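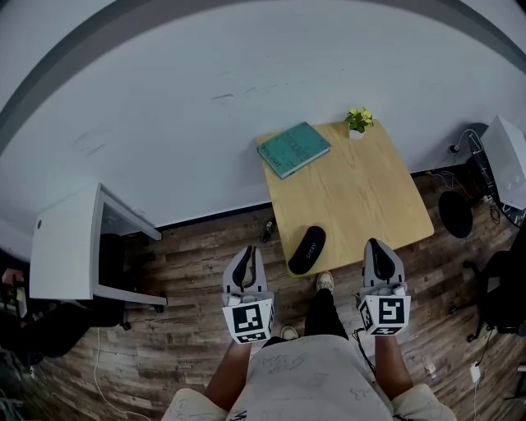

Valeriano Peñalver
Books Editor

The August reading group chose The Ferry at Clatach, a novel for readers of twelve and up that has been out of print for most of its life and came back this summer in a paperback from Grostitz. It runs to 53 short chapters. Most people in the group read it in under a week, and two read it twice.

The story is set in Clatach, a river town with a ferry, a cannery and one school. Inance Yuen is fifteen. Her father runs the ferry, and her older brother Tam has left to work on the coast and stopped writing home. When her father hurts his hand in the winch, Inance takes over the morning crossings before school. She is not supposed to, and half the town knows it and says nothing. In the third week she finds a bundle of letters behind a locker in the wheelhouse. They are from Tam, they are addressed to her, and they have been opened.

I won't give away who hid them, although most of our group guessed by the middle of the book. The author doesn't seem to mind if you guess. The question that matters is what Inance will do once she is sure, and she takes a long time over it. She reads one letter a day, on the 6 a.m. crossing, and goes on having supper with the person who kept them from her. Those supper chapters are the best in the book. Very little is said in them. Someone passes the potatoes, someone complains about the price of diesel, and you can hardly stand it.

The letters are printed in full between the chapters. Opinion was split on them. Some readers found Tam more interesting than his sister and wished for more of him. Others thought he wrote too well for a boy who left school at sixteen, and I agree with them in part. The early letters are clumsy and funny, with crossed-out words and complaints about his landlady. By the last few he sounds like a novelist. One of our younger members argued that he had been writing to someone who never answered and had got better at it from practice. I had not thought of that, and I went back and read them again with it in mind. I am still not fully convinced.

There was more agreement about the school chapters, which have dated. The teachers are types, and the bully, Corwin, has a change of heart that happens between one page and the next. The scenes with the cannery workers are much stronger. The author plainly knew that kind of work, the smell that stays in the hair and the women who sing to keep from falling asleep. Inance's aunt is on the night shift there, and she gets the only long speech in the book. If you have a copy, it starts on page 74, and it can be read by itself.

The ending caused the longest discussion of the evening. Without saying too much, Inance makes a crossing in fog with one passenger aboard, and the book stops before the boat reaches the far side. Several people felt cheated. One said she had turned the page expecting another chapter and found the advertisements. My own view is that the passenger's last remark tells us what we need to know, but it is easy to miss, and I missed it the first time.

A word on the new edition. The type is larger than in the old one, which is welcome, and the map of the river has been redrawn so that the landing names can be read. The cover shows a lighthouse. There is no lighthouse in the book. The introduction gives away the matter of the letters in its second paragraph, so leave it until last. I also noticed that a line has dropped out at the end of chapter 2, where Inance's sentence about the rope stops halfway. In the old edition she finishes it: "and it was still tied the way Tam tied it."

Parents have asked about age. There is an injury described in some detail, a little drinking, and a death that takes place before the story begins. I would be comfortable giving it to a steady reader of eleven. A slow reader might struggle with the first few chapters, where there is a lot about tides and not much talk.

The group's copies are back on the shelf by the front desk and can be borrowed for two weeks. Please take the pencil notes in the margins as you find them, and add your own if you like.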